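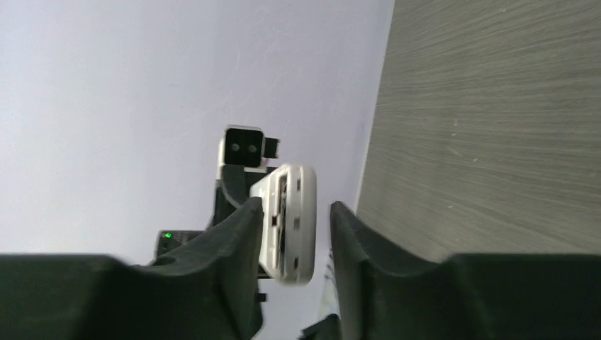
I've had the Semuvell two-arm kit on loan since the start of June, and this is the post I said I would write once the novelty wore off. It has worn off, so I can talk about it normally.

The kit comes in 13 bags plus the arms, which are already assembled. You bolt the base joints to the front rail, run the purple cables back to the controller and clip a camera bracket above each gripper. The printed manual is 20 pages, and the cable routing section should be longer. I got one side wrong and had to redo it on a Wednesday night.

I tested it on the kind of small stuff I would want it to handle: plastic casings, batteries, toy blocks, cards. Small parts are where cheap arms usually let you down, so I spent most of my time there. 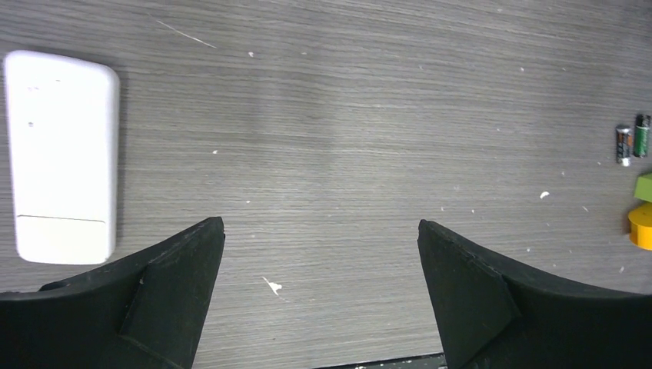 The left and right grippers open over the tabletop, with a white flat piece on one side and the batteries and blocks on the other.

The fingers are the best part of the kit. They are black, with a narrow tip, and they hold thin things by the edges better than the flat pads on the Binetar I had last year. Glossy plastic is still harder than blocks. If the tips close too near one end, the part swings, and you have to put it down and start over.

Passing a part from one arm to the other takes practice. My friend Zuweira Dramani tried it for an evening and was better at it than I am after 11 days. She lines up both wrists first and only then closes the second gripper. I copied her and it helped.

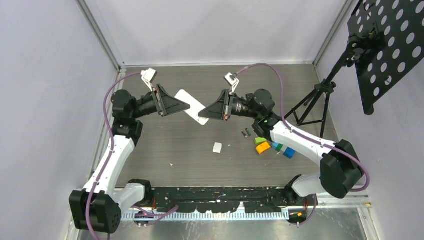 Flat things are the other weak spot. A card lying on the table gives the fingers very little to get under, and I often ended up pushing it along. Softer tips are sold separately, and I haven't tried them.

The software is fine. It starts quickly, the wrist cameras show up without any setup, and you can save a position and go back to it. I would like a bigger stop button on the screen.

The price is $344 a month to rent, with a two-month minimum. For a hobby that is a lot. For a small shop that sorts or repairs things, I would take the two months and then decide. Mine goes back at the end of the month, and I plan to try the softer tips before then if they get here in time.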